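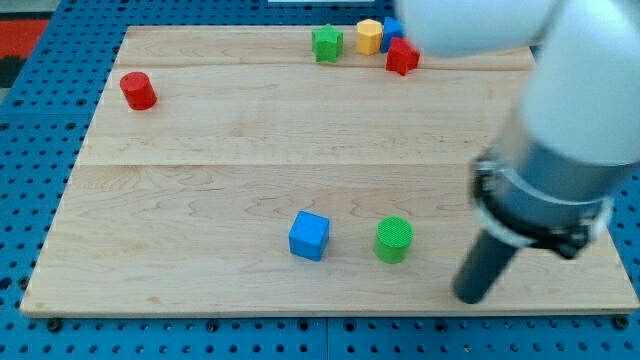 Can a cochlear implant be tuned from home now? For most routine tweaks, mine can, though the first few sessions after switch-on still had to be in clinic.

Been asked that so many times since August I'm just going to do a thread. Sorry in advance, typing between meetings

Background for new people. Deaf in the left ear since a virus, right ear going slowly. Implanted on the left. Processor is the Porkov, the older one with the clip, battery door a bit loose

Used to mean a 2 hour drive to Flumton for every mapping. Mapping = the audiologist sets how much current each electrode gives, quietest you can hear up to loud but comfy. Mine has 22 electrodes, two switched off as they made my cheek twitch

Remote version: app on the phone, phone talks to the processor, audiologist on video. She moves the levels, I tap when I hear the beep. Same job really

First go was a mess. Wifi dropped halfway through and the processor went back to the old map (it's meant to do that, safe mode). Lost 28 minutes, started again from electrode one

Second go fine. Sat on the stairs next to the router like a teenager in 1998

What it can't do, at least on mine: the full check of the nerve response. Still clinic. Also anything with the magnet, skin sore, swelling etc. GO IN for that, don't message them a photo and wait

Cost, as people keep asking. I paid 400 for the upgrade that lets it pair to the phone. Was quoted nearly 2000 for a whole new processor by a different place so shop around. If you're in the UK on the NHS ask your centre before you pay anybody anything, I jumped the gun and am still cross

Someone in replies wants to know what it sounds like. Week one, Daleks underwater. Then everyone had the same voice, just different rhythm. Then one morning the kettle was a kettle

Music still rubbish. Drums ok. Strings are a wasp in a tin

Oh and the training. Hassanpour lists, if your centre uses them. Short sentences read out in background noise and you repeat what you caught. I did 453 of them before I stopped keeping score. Boring as anything but my scores on the phone went up so I'd say do them

Do them with the good ear plugged! I did the first month without and was basicaly just listening with my right side. Waste of a month

Tip for remote sessions. Charge everything the night before. Spare battery in reach. Turn off every other bluetooth thing in the house, my partners headphones nabbed the connection twice

Also captions ON for the video call. When they swap the map over there's a few seconds with no sound at all and you can't hear them ask if you're ok

Re the Prirkach trial, yes I saw it. The fully implanted one, no bit on the outside. I haven't applied, they want people who've never had an implant so I'm out. If you're on it please shout, would love to know how they manage charging

Not a clinician btw, just a person with a magnet in their head. Ask your own audiologist

Next mapping is 8:40 tomorrow, stairs again. Will add to this after if anything's changed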